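Monday, bun task, Gil bench

Started at 8 with the kettle on and the teleop rig still sulking from Friday's update. The task for Notetti is the steamer one: lid off, buns moved between plate and steamer one at a time, everything done by me on the leader arms while the recorder runs. The goal was 20 clean demos before lunch, and I got 12, so I'm calling it a decent morning!

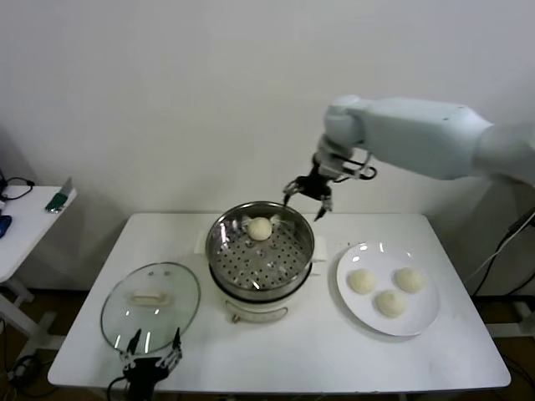

What I learned about my own hands

I rush the approach. If I come in over the rim at full speed (which feels great from the chair) I end up fiddling for ages at the bottom, and the policy will learn the fiddling right along with the good bit. Slower in, pause, close, lift. I also squeeze too hard on soft stuff, so I've turned the grip scaling down on the right leader and it's a lot kinder now. 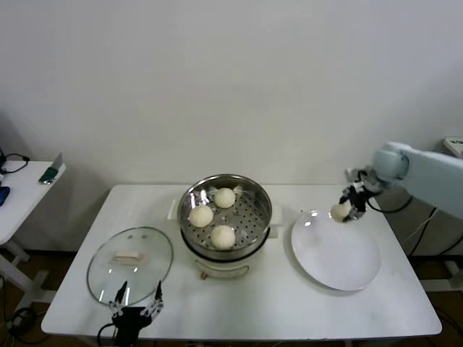

and I really want the same release height every time, or the training data gets mushy. I tried saying "over, down, open" out loud as I went. Felt silly, worked a treat.

Left arm is the harder one for me. Reaching into the bowl I lose track of where the wrist is, and I keep leaning sideways in the chair like that'll help. Switching to the wrist camera view for the last bit was much better. Note for whoever's on next: swap views before you go past the rim, never halfway down. 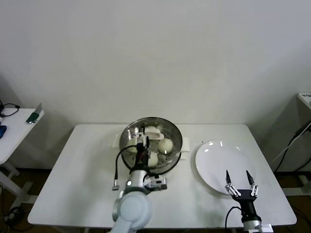 Gamance wrote back in the shared log that they'd keep the slow demos and the fumbled ones too, as long as the fumbles are tagged, and asked whether Altotberg could have a copy of the lot. Fine by me. I'll do the tagging after lunch and have a go at the other 8.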